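Sylvie Chan
Thread, March 2020

OK so a few of you asked how the toaster oven is working out and I have too much to say for one post. Thread!

Quick background. My big oven died in February. The element went first, then the door hinge, and the repair quote made me laugh out loud in front of the poor man. So I've been cooking on two burners and a toaster oven ever since.

22 replies · 41 likes

I thought I'd hate it. I do not hate it. It heats up before I've finished looking for the tongs, and I've stopped heating the entire kitchen to cook dinner for one and a half people (my nephew counts as a half, he only eats the middles of things).

The first week was bad, though. I treated it like a small version of the big oven and it is a completely different animal. Everything sits so close to the heat. I burned garlic bread twice in one evening. The second time I was standing right there looking at it!

What saved me was sausages. Very forgiving food. You can be five minutes off in either direction and still have dinner.

My current way of doing them, after a lot of practice:

Take them out of the fridge while the oven warms up. Put the wire rack on the metal tray. Do not poke holes in them. I know your dad pokes holes in them. Mine did too.

9 replies · 63 likes

Then in they go with space between them. Three fits my tray nicely. I tried 5 once and the ones on the ends came out great and the middle ones were gray and sad and had to go back in by themselves.

I turn them halfway. Tongs, never a fork. Then I start checking with the thermometer a bit before I think they're ready. 160°F in the middle for pork, and go in through the end so you get the center.

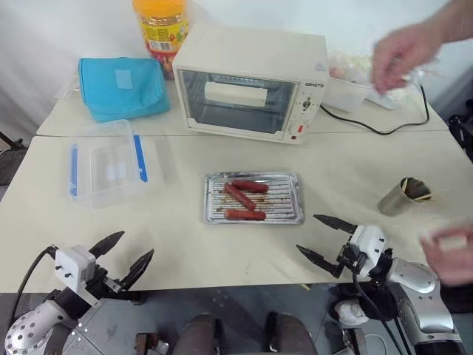 Three sausages on the rack, toaster oven at the back.

The rack is the part I'd fight for. Without it the bottoms sit in their own grease and go soft and weirdly shiny. With it you get that reddish-brown color on most of the outside and the fat drips down into the tray.

The downside of the rack is cleaning the rack. All those ridges! The grease gets cooked on in streaks and it will not come off with a quick wipe, I promise you I have tried the quick wipe.

14 replies · 88 likes

What works for me – let it cool, lay it flat in the sink, hottest tap water you can manage, dish soap, and a few spoonfuls of baking soda on top. Walk away. Watch an episode of something. Then an old toothbrush along the wires, going with the ridges and then across.

Someone told me to try foil under the rack. I did, and it does help with the tray, but you have to keep it flat and well away from the heating elements, and check your manual first because some of them say no foil at all. I mostly don't bother now.

OK, leftovers, since that was the other question.

I'm a big believer in the clear containers with latches. I had a whole drawer of takeout tubs with lids that fit nothing, and I got rid of the lot of them. The latching kind seal properly, they stack, and you can see what's in there without opening anything.

31 replies · 102 likes

Cooked sausages go in once they've stopped steaming, and then straight into the fridge. Don't leave them out on the counter all evening because you got a phone call (me). I eat them within 3 days. Sliced cold in a sandwich with mustard, or chopped up into rice with an egg, or – my favorite – back in the toaster oven on toast with cheese over the top until it bubbles.

Labels! Put a label on the lid. You think you'll remember what's in there and when you made it. You will not. Last month I defrosted what I was sure was tomato soup and it was plum jam.

Somebody in the replies wants to know about counter space. Yes, it takes up a chunk. I keep mine toward the back of the table with room behind it and on both sides, and I prep in front of it. The one rule in my house is that nothing plastic lives up against the sides while it's on. Jars, bags, all of it gets moved before the dial gets turned. I'm strict about it because I once shrank a bread bag onto the side of my old one and the smell was with us for a week.

The cord also gets its own clear path. I used to have it running behind the kettle and every time I picked up the kettle the whole thing tried to follow me.

17 replies · 54 likes

Things I've made in it that came out well: potatoes cut small, a tray of peppers and onions, salmon, one very respectable banana bread in a short pan.

Things that did not: a whole chicken (it touched the top, there was smoke, we had eggs instead), meringues, anything I walked away from.

Things I want to try next: baked feta, granola, those tiny apple hand pies my aunt used to make. If anybody has a hand pie recipe that doesn't need a pastry degree, please send it over.

Oh and for everyone asking if I'll replace the big oven. Eventually? Thanksgiving is going to be a problem. But I've got until fall to think about it and for now I'm happy with my tray and my rack.

Adding one more because I forgot the mustard question. Grainy, and plenty of it. With a spoon of honey stirred in if the sausages are spicy ones.

And yes, I did wash the rack tonight. It took the whole episode and a bit of the next one.

38 replies · 566 likes · 5 shares

© Sylvie Chan · Contact · Back to top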